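The dishes are still mine

Every few months somebody asks me whether it's time to stop hiring for the packing benches at Drenden and wait for the machines. I ran second shift there for a long time, and I still do the scheduling. My answer hasn't moved much. For a few jobs, yes. For most of what a person does between clocking in and going home, no, and the same goes for the kitchen.

The trouble is in how we talk about chores. We say "load the trays" as if it were one job. It's finding the tray, seeing that it sits crooked, picking up a part without squeezing it, turning it to match, setting it down, and knowing by feel whether it seated. A new hire at Drenden gets the hang of that before the first break. A robot arm needs each piece of it worked out ahead of time, and a lot of that work now gets done in simulation, where dropping something costs nothing.

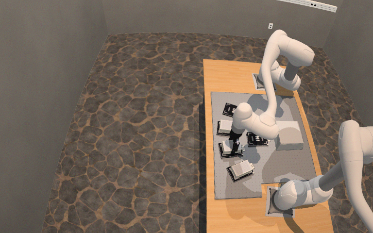 Snædís Ingvarsson wrote to me after my last column and disagreed with nearly all of this. "You keep grading the arms against your best packer on her best day," she wrote. "Grade them against an empty chair at 3 in the morning. We ran 798 trays through our cell at Segura last September and a person had to step in on 74 of them. I could not find anybody to work that shift at all."

I'll give her the empty chair. It's a fair point, and I have had that shift to fill. But 74 is a lot of stepping in. Someone has to be close enough to do it, and that person is on the payroll. If the person walks over, clears the jam, straightens the tray and restarts the cell, then what you have is a packing bench with a very expensive helper. It may still be worth buying. It isn't the same as having the job done.

The other thing about her cell is that it does one product. The trays come in one size. When Caler, who supply our inserts, changed the lip on theirs, our people grumbled for an hour and adjusted. Ask the sales rep what happens to the arm when the lip changes and he'll start talking about a service visit. 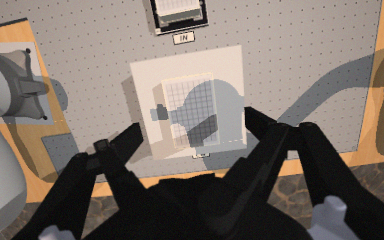

That visit is where the savings go. A shop that runs the same part all year may never notice it. We switch parts all the time, and I'd guess most small shops do.

Homes are worse. No two kitchens put the forks in the same place, and the same kitchen won't do it two weeks running if there are teenagers in it. Stovero has been promising a dish-loading arm for 200 dollars a month, and I would like one. I'd like it to know that the big pan goes in last and that the chipped mug gets washed by hand. I would also like it to pick up a wet glass next to a running kid – and that one I wouldn't let it try yet.

I expect to be wrong about some of this. The arms at the last trade show were steadier than the ones I saw before, and they recovered from small slips that used to stop them cold. If I were setting up a line for one part, at night, with no one to staff it, I'd call Snædís and ask for the name of her installer. For the benches we have, I'm still putting up the hiring notice, and tonight after supper I'll be loading the dishwasher myself.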